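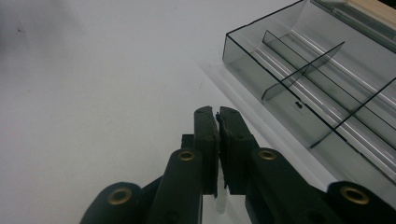 Figura 1. Superfície branca lisa, com reflexo cinzento ténue junto à base de dois elementos pretos.

4. Os nomes do branco: resultados e discussão

4.1. Um vocabulário maior do que esperávamos

Quando começámos a transcrever as entrevistas do corpus Fasidach, tínhamos previsto uma secção curta sobre o branco. A literatura sobre nomes de cores costuma tratá-lo depressa: é um termo básico, existe em praticamente todas as línguas descritas, e os estudos seguem para o azul e o verde, onde as fronteiras entre categorias dão discussão há décadas. O que encontrámos nas conversas com pintores, caiadores, costureiras e encadernadores obrigou-nos a refazer o plano do artigo (e ainda bem!). Os 68 participantes produziram 538 expressões distintas para designar superfícies que, num questionário de resposta curta, todos teriam classificado simplesmente como «brancas».

Entendemos por expressão distinta qualquer sintagma com núcleo ou modificador cromático que não seja mera variante de flexão. «Branco sujo» e «brancos sujos» contam como uma só entrada; «branco sujo» e «branco a puxar ao sujo» contam como duas, e a diferença tem interesse. A segunda fórmula apareceu quase sempre em contexto de avaliação, com o falante diante de um tecido ou de uma parede, a decidir se ainda servia. A primeira era usada à distância, de memória, muitas vezes para um objeto que já não existia.

Há um núcleo partilhado por todos os ofícios: «branco», «branquinho», «esbranquiçado», «cor de leite», «cor de cal». Fora desse núcleo, cada oficina tem a sua prateleira de palavras. As costureiras falam de «branco cru», «branco lavado», «branco de enxoval». Os encadernadores preferem comparações com papéis que conhecem pelo toque e acabam por usar o nome do papel como nome da cor. Os caiadores têm verbos: uma parede «abre» quando seca e «fecha» quando apanha humidade, e o branco muda de nome entre um estado e outro.

Foi este último ponto que mais nos entusiasmou. Nos estudos clássicos pede-se ao falante que dê nome a uma amostra estável, recortada e colada num cartão. As expressões dos caiadores descrevem um percurso. Um deles explicou-nos, com a mão espalmada na parede do próprio quintal, que «isto ainda não é branco, está a ir para branco», e passou os minutos seguintes a enumerar as estações do caminho. Transcrevemos a sequência completa no Apêndice B e recomendamos vivamente a sua leitura em voz alta.

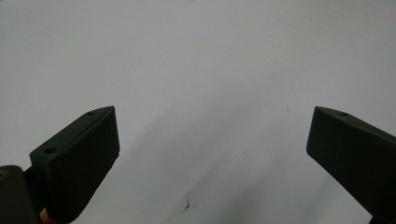

Faizal Liem
Investigador principal, projeto Fasidach

4.2. Sombra, mancha e categoria

Uma sombra difusa sobre uma superfície branca não costuma retirar-lhe o nome. Onde o cinzento cai suavemente, sem contorno, falamos ainda de uma coisa branca com sombra. Já um ponto escuro e pequeno, mesmo minúsculo, pode bastar para que se diga «manchado» ou «sujo». A assimetria é conhecida dos estudos de perceção sob o nome de constância da cor, mas do ponto de vista lexical tem recebido muito menos atenção, e os nossos dados oferecem um terreno magnífico para a observar.

O português dispõe de dois verbos que repartem o trabalho. «Estar» acolhe a sombra e a luz: a parede «está cinzenta a esta hora», o lençol «está azulado ao pé da janela». «Ser» resiste. Nenhum dos participantes disse de uma superfície sombreada que «é cinzenta», e vários corrigiram espontaneamente a entrevistadora quando ela, por distração, o fez. As correções foram imediatas e, em dois casos, bastante divertidas; uma costureira de Trindemham largou o tecido em cima da mesa e repetiu o verbo certo devagar, como quem ensina uma criança.

Com as manchas, o comportamento é outro. A expressão «branco sujo» soma 200 ocorrências no corpus, o valor mais alto entre as expressões compostas, e convive com os dois verbos. Um pano «está branco sujo» quando se admite que a lavagem o recupere. «É branco sujo» quando essa é a cor com que foi comprado. Temos aqui uma mesma sequência de palavras a funcionar ora como descrição de um acidente, ora como nome comercial de uma tonalidade, e os falantes passam de uma leitura para a outra sem qualquer hesitação audível. Medimos as pausas antes do adjetivo e não encontrámos diferença digna de registo.

Vale a pena notar a produtividade dos diminutivos. «Pontinho», «sombrinha», «nadinha» e «migalhinha» surgem ligados ao branco com uma frequência que não se repete nas entrevistas de controlo, dedicadas ao castanho. A nossa hipótese é que o branco convida a uma escala de tolerância. Quem o descreve está quase sempre a decidir quanto desvio aceita, e o diminutivo serve para pôr o desvio do lado do aceitável. Um encadernador usou «uma coisinha de nada» para um defeito que, minutos depois, o levou a rejeitar a folha!
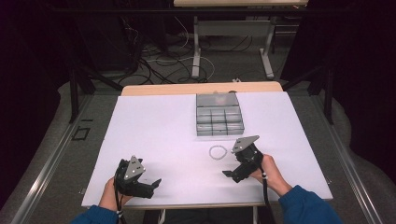
Tempo de leitura: 9 minutos

4.3. O branco como fundo

Até este ponto tratámos o branco como propriedade de uma coisa. Uma parte considerável do corpus, porém, trata-o como lugar. Nas oficinas trabalha-se sobre branco: sobre mesas, panos, pranchas, folhas de proteção. O que é transparente e pousa no branco, uma argola fina ou a tampa de uma caixa, quase perde a cor própria, e os participantes recorrem então a um léxico de contornos: «o fio», «o brilho», «o risco», «a beirinha».

Chamámos a este conjunto vocabulário de margem. Tem uma característica gramatical muito bonita, que não vimos descrita noutro lado: o nome da coisa desaparece da frase. As costureiras pedem «o que brilha» quando procuram um botão transparente; os encadernadores dizem «a que se vê de lado» para uma película. A oração relativa substitui o substantivo e o falante designa o objeto pelo modo como se deixa ver. Quando repetimos a conversa sobre um pano escuro, as mesmas pessoas voltaram aos substantivos: botão, película, agulha.

A comparação com o arquivo Stornus, que reúne cartas comerciais de tecelagens e papelarias, permite recuar algumas gerações. A correspondência da casa Hegazy é particularmente rica. Os encomendantes tinham de explicar por escrito, sem amostra à mão, que branco queriam, e faziam-no por meio de fundos: «branco que não se perca sobre a toalha», «branco que se distinga do prato», «branco para levar letra fina». Nenhuma destas fórmulas indica uma tonalidade em sentido estrito. Todas indicam uma relação entre duas superfícies, e o fornecedor, a julgar pela escassez de reclamações, percebia perfeitamente.

Poder-se-ia objetar que se trata de especificações técnicas e que o seu lugar não é numa descrição do léxico da cor. Discordamos. O critério de separação entre léxico técnico e léxico comum já é frágil noutros domínios e, no caso do branco, parece-nos insustentável. «Branco para levar letra» foi-nos dito por uma costureira aposentada a propósito do bordado de um babete, sem que ela tivesse qualquer contacto com a papelaria. A fórmula viaja entre ofícios, e gostaríamos muito de saber por que caminhos.

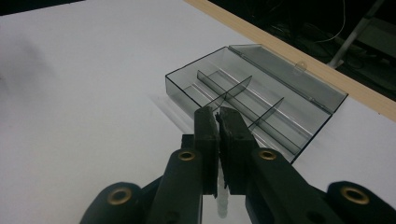

Por Faizal Liem

4.4. Vizinhanças: madeira, fumo, osso

Um branco ao lado de uma madeira clara não recebe o mesmo nome que um branco isolado. Junto de um rebordo bege ou acastanhado, os participantes tendem a escolher termos frios («branco gelo», «branco azulado»). Isolada a mesma superfície com uma máscara de cartão, regressam ao termo simples. O efeito é robusto entre pintores e encadernadores e mais fraco entre as costureiras, que têm o hábito de levar o tecido à janela antes de dizer seja o que for.

Os tons fumados merecem uma nota própria. Para uma peça transparente e acinzentada pousada sobre branco, registámos «fumado», «fumo», «cor de fumo» e o belíssimo «branco visto por fumo», este último de um único falante. A preposição «por» é rara nos nomes de cores em português, e abre uma possibilidade que os inventários habituais ignoram: a de nomear duas camadas ao mesmo tempo, conservando cada uma a sua identidade. Procurámos paralelos com vidro, véu e água. Apareceram «verde por água» e «pele por véu», ambos em contexto narrativo.

«Osso», «marfim» e «casca de ovo» formam uma série à parte. São termos aprendidos em catálogo, ditos com uma entoação ligeiramente diferente, quase entre aspas. Os falantes mais velhos de Trindemham usam «osso» como insulto moderado a uma parede mal caiada. Os mais novos usam-no como elogio e associam-no a casas renovadas.

Fica por tratar a questão dos nomes para a ausência de branco em superfícies que deviam tê-lo, como o dente, a unha ou o olho. O corpus contém material abundante, sobretudo nas conversas com as costureiras, que passavam do pano para a família com uma facilidade admirável. A codificação desse material está em curso e segue os critérios da secção 3.2, com uma alteração: as comparações com pessoas nomeadas serão anonimizadas antes da publicação das transcrições.

203 partilhas | 3 comentários

Comentários

mariana_t
A minha avó dizia «branco de sol posto» para os lençóis que ficavam esquecidos na corda. Têm isso no corpus? Se não têm, ofereço!

Leitor do interior
Muito bom o ponto sobre ser e estar. Pergunto se testaram com falantes do Brasil, porque «branco gelo» por lá me parece bem mais corrente do que aqui.

caldeira.r
Sou encadernador e confirmo a parte dos papéis. Falta o «branco de guarda», que usamos todos os dias na oficina. A secção 4.3 li-a duas vezes.

Artigos relacionados
Cal, tinta e memória: entrevistas em Trindemham
As cartas da casa Hegazy no arquivo Stornus
Diminutivos e tolerância: um estudo exploratório
Corpus Fasidach: critérios de transcrição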